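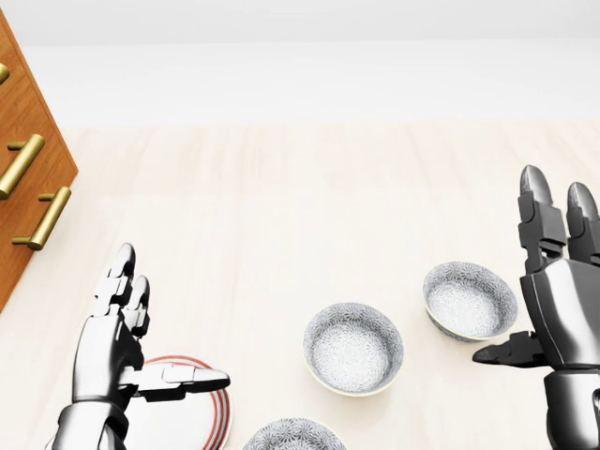 Can a county party run its whole delegate convention from one Pistano account?
One account covers the entire event, including delegate check-in, seating by precinct, floor votes, and the final report. You add a separate sign-in for each person working a station, and all of them see the same live roster.

Section 2: Setting Up Your Convention

Now for the fun part! By the end of this section you'll have a roster loaded, badges ready to print, and a practice vote behind you. If you've only ever done this with clipboards and a shouting match at the back microphone, you're going to enjoy the difference.

Before you start, have these on hand:

Your certified delegate list as a spreadsheet
Your alternate list, in ranked order if your bylaws rank alternates
The rules your convention will adopt, or the draft going to the rules vote
At least one Flitport scanner, charged
The name and password of the hall's network

Note: If you're setting up a state convention, read the section on congressional district caucuses first and then come back. The steps are the same but the roster needs an extra column, and it's much easier to add it now than later.

Load the roster

1. Sign in to Pistano and choose New Convention. Give it a name that delegates will recognize, since it prints on every badge.

2. Choose the convention type: precinct caucus, county, district, or state. You can change this up until the first badge prints.

3. Choose Roster, then Import, and pick your delegate spreadsheet. Pistano looks for last name, first name, precinct, and delegate status. If your column titles are different, match them up on the next screen by dragging.

4. Look over the Needs Attention list. This is my favorite screen in the whole program! It catches people listed in two precincts, alternates with no rank, and names that are almost the same (a Jr. and a Sr. in one household, for instance). Fix what's really a mistake and mark the rest as Reviewed.

5. Import your alternates the same way. Make sure the Alternate box is checked before you click Load.

6. Choose Lock Roster when the credentials report is final.

Caution: Locking the roster starts the change log, and the change log can't be erased. Any edit after that point shows up in the credentials report with the time and the sign-in that made it. Most parties want exactly that, but do your cleanup first.

A large roster takes a little while to load. The Sundinau state convention brought in 3769 names in a single import, and it went through without splitting the file. Leave the window open until the bar fills.

Set the seating and the precinct count

7. Open Seating and enter the number of delegates each precinct is allowed. If your roster already has an Allotment column, these boxes will be filled in for you.

8. Decide how alternates move up. Pistano offers By Rank, By Chair's Choice, and By Precinct Vote. Check your bylaws here, please, and not your memory of how it went last time.

9. Set the quorum. You can enter a plain number or a share of registered delegates. A county with 111 precincts, say, may need delegates present from a majority of precincts as well as a majority of delegates. In that case, check both boxes and Pistano will wait for both before it shows Quorum Met.

10. Print the seating chart and walk the hall with it. Really do walk it! Aisle signs that looked perfect on the screen have a way of pointing at a pillar. 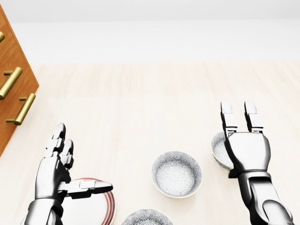 Connect your Flitport scanners

11. Hold the side button on the Flitport until the light turns blue.

12. In Pistano, choose Stations, then Add Scanner. The scanner shows up by the last digits on its label. Click it and give it a name such as Door A or Guest Table. Names matter more than you'd think once the line is out the door and somebody needs to know which table is stuck.

13. Scan the practice badge inside the front cover of this guide. You should hear a single short tone and see Practice Delegate appear on the screen.

14. Repeat for each scanner. One account can hold up to 19 scanners at a time. If you need more, disconnect one that's resting on a charger.

What the tones mean:

One short tone: checked in
Two short tones: already checked in, look at the screen
One long tone: not on the roster, send to the credentials desk
Rising tone: alternate, hold for seating

Note: A scanner that loses the network keeps working and saves its scans. The light turns amber. When it reconnects, the scans go up in the order they were made, so you won't lose anyone's place among the alternates. Don't switch an amber scanner off until it has turned blue again.

Caution: Never use the same named station at two doors. Pistano will let you sign in twice, but the headcount on the second screen stays frozen until you refresh it, and you could announce a wrong number from the podium.

Seat the alternates

This is where older systems bog down, and where Pistano really shines. At the close of registration you'll have empty delegate seats, a crowd of hopeful alternates along the wall, and a chair who would like to start. Here's how to get everybody sitting down.

15. When the chair announces that registration is closed, choose Close Registration. Anyone already in line can still be added if your rules allow it. Choose Extend for People in Line and have a helper stand behind the last person.

16. Choose Seat Alternates. Pistano fills each precinct's empty seats by the method you picked in step 8 and shows the whole thing as a draft.

17. Read the draft with your credentials chair. Drag any name that needs to move and type a reason in the box. 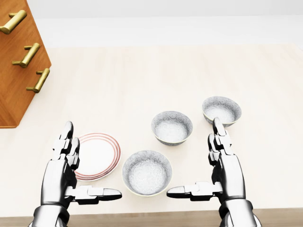

The reason prints in the credentials report next to the name, so keep it short and polite. "Ranked alternate declined" is plenty. Avoid anything you wouldn't want read aloud, and at some conventions it will be read aloud.

18. Choose Approve Seating. Badges for the new delegates go to the printer at the credentials desk, sorted by precinct.

If a late delegate arrives after an alternate has been seated, search for the name and choose Late Arrival. Pistano asks whether your rules let a delegate reclaim the seat. Pick the answer that matches your adopted rules and it handles both badges. The old badge stops working for votes right away, even if it's still hanging around someone's neck.

Run a practice vote

Please don't skip this. It takes a few minutes, it's kind of a treat, and it gets the nervous laughter out of the way before a contested platform plank comes up.

Open Votes and choose Practice. Type in something harmless. The Assunção county party asks its delegates to choose between pie and cake, and has more than once had a motion to amend. Set the vote type to voice, standing count, or badge ballot. For a practice run, pick badge ballot so people get used to the ballot stations.

Choose Open Vote and ask delegates to go to the station for their precinct. Each delegate scans a badge, picks a choice, and presses Confirm. The main screen shows how many ballots are in but doesn't show the split until you choose Close Vote. If you want the split to stay hidden until the chair reads it, turn off Show on Screen — you can turn it back on from the podium view.

When you close the vote, check that the ballots cast aren't higher than the delegates seated. Pistano checks too, and puts a red bar across the result if something's off, but the chair will ask and it's nice to have the answer ready.

Note: Practice votes never appear in the final report. They do appear in the change log, marked with a P.

Clear the practice vote by choosing Votes, Practice, Clear All. Your roster, seating, and stations stay just as they are, and the quorum display on the podium view goes back to live numbers.

To set up nominations and multiple-round ballots, go on to Section 3.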